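My landlady, Snežana Jurić, left me 31 jars of plum jam and a note saying "for the ghost." 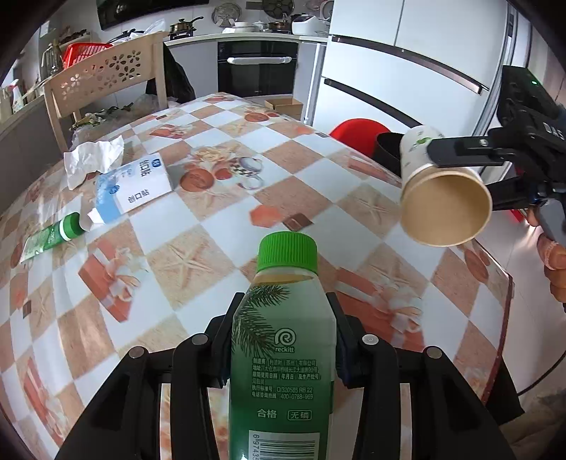 So I put one out on the stairs, feeling silly, and by morning the lid was off and the spoon was standing up in it! I told my sister — she laughed for a whole minute.
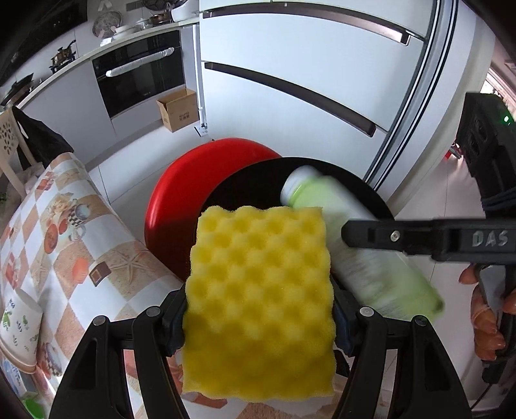
By August I was down to the last jar, and I'd started saying goodnight to the stairs (you would too).
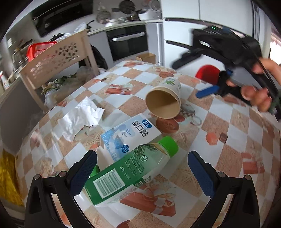
The Last Jar

I ate half of it myself. Then I wrote "sorry" on the lid and went up to bed.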